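Week 3: Reading an after-action report

Course notes, M. Partington
17/01/2018

Read the Vemville report before seminar, including both annexes. The annexes are short and most of what we discuss comes out of them.

An after-action report is written by the force that carried out the operation. It has two jobs that pull against each other. It records what happened so that the same mistake is less likely next time, and it gives commanders a basis for deciding whether anyone should be disciplined. Witnesses know this when they give statements, and you should keep it in mind when you read them.

Background to the case. A supply convoy left the depot at Aketwood for the forward base at Tapsell, a route it had driven many times. At the Nenance crossroads it was sent onto a side road through Vemville, where the lead vehicle opened fire on a truck parked outside a grain store. The truck belonged to a local family. The report runs to 97 pages, with 3,199 pages of supporting material, most of it radio logs and maintenance records.

Start with the timeline. The report gives one in its second section, but it is a reconstruction. Compare it with the raw log in Annex A and mark each place where a time has been rounded or an entry left out. The gap between the order to divert and the first warning call matters most. 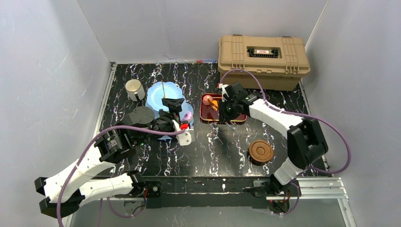

Next, look at who knew what. The convoy commander had a map on which the grain store was marked as disused. The operations room at Tapsell had a newer one. The report treats this as a failure of equipment – the update did not load on the vehicle system – but the log shows that the operations room was asked about the building and took some time to answer.

Then the rules of engagement. These are summarized in Annex B, with parts blacked out. The gunner had to identify a hostile act or hostile intent before firing. The report finds that he believed he had done so. Whether that belief was reasonable is a separate question, and the report answers it in a single paragraph. Read that paragraph closely.

Terms to know: positive identification, proportionality, command responsibility, condolence payment. A condolence payment is not an admission of fault.

Written work: 800 words on one finding you think the evidence does not support. Cite the log by entry number. Hand it in at the start of next week's seminar.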